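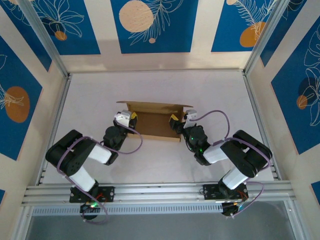

Heriberto Jaramillo asked whether the second arm could be left off the first order and bought in July, once the new budget opens. It can, but the rail, the enclosure and the power supply should be sized for two arms from the start. The steps in this section assume that approach.

Section 3: Planning and budgeting a two-arm tabletop cell

3.1 Scope

This section covers the purchase of a Lindance tabletop cell for light carton work: positioning, steadying and closing small corrugated boxes. It applies to cells with both arms bolted to a common front rail. For pedestal-mounted arms, see Section 5. Prices are in dollars before tax and freight, and are for planning only. Obtain a written quote before raising a purchase order.

3.2 Before you start

Have the following at hand:

Outside dimensions of the largest and smallest carton, measured closed and with the lid fully open
Mass of the heaviest carton as handled
Floor plan of the proposed location, showing power outlets and doorways
Name of the person who will approve changes to the quote

3.3 Sizing the cell

1. Measure the largest carton with its lid folded back. A raised lid adds height at the far edge and can foul the forearm links if the arms have to reach over it.

2. Decide how the carton will be held. A box gripped or steadied from opposite sides needs one arm on each side, with clear table beyond both outer edges. Allow at least 45 mm per side for the open jaws.

3. Mark the carton position on the table plan. Keep it near the centre line so that neither arm works at full extension.

4. Confirm that the mass is within the rated load of a single arm, even where two arms will share the lift. If one gripper releases, the other carries the whole load for a moment.

5. Select the rail length. The standard Flurkano rail is 1,000 mm. Do not order a shorter rail to save bench space if a second arm is planned, as rails cannot be spliced under a mounting plate.

Note: Grooved aluminum extrusion permits the arms to be moved sideways after installation. Each move requires recalibration. Allow half a day of labour for this in the first year's budget.

3.4 Preparing the budget

1. Enter the base cell on the planning sheet. The base cell consists of the frame, side rails, tabletop and wall panels, and is listed at $2,069 without arms.

2. Enter each arm as a separate line. Arms, grippers and mounting plates carry different part numbers and different lead times, and a single combined line makes a partial delivery hard to reconcile.

3. Enter one spare set of jaws per arm. Plastic jaws wear at the contact faces, particularly on corrugated board, and are treated as a consumable.

4. Enter one spare cable per arm. The cable between base and gripper flexes with every movement and is the most frequently replaced part after the jaws.

5. Add fasteners, cable clips and a perforated strip for tie-down points. Allow up to $400 for the lot.

6. Add freight. Cells shipped from the Istgate warehouse travel as two pallets if the wall panels are ordered pre-assembled, and as one if they are ordered flat.

7. Add installation labour, or show it as zero with a note naming the department that will absorb it. A blank line will be returned.

Caution: Do not substitute a general-purpose power supply to reduce cost. Two arms starting together draw considerably more current than one, and an undersized supply will cause joint faults that look like a motor failure.

3.5 Wall panels and finish

Wall panels are available plain or printed. The print has no effect on the mechanical specification. If a vision system will be added later, ask the supplier for a sample panel and test it under the lighting you intend to use. Panels can be changed without removing the arms, so this decision may be deferred.

A pale tabletop shows scuffs but gives good contrast against brown board. Ledesma offers a replacement top in dark grey – check the lead time, as it is made to order.

3.6 Staged purchase

If funds do not allow both arms at once:

1. Order the full-length rail, the two-arm power supply and both mounting plates with the first arm.

2. Fit the first arm on the side nearest the operator's usual position.

3. Bolt the second plate in its final location and cover the exposed threads.

4. Label the unused power lead and secure it below the rail, clear of the first arm's cable loop.

5. Request that the quote for the second arm be held. Record the expiry date on the planning sheet.

Note: A one-arm cell cannot steady a carton from both sides. Budget for a fixed stop or clamp if carton work is to begin before the second arm arrives.

3.7 Approval

Send the completed planning sheet, the table plan and the written quote together. Changes to rail length or power supply after approval require a new sheet. Changes to panel finish, jaws and spare cables may be initialled on the existing one.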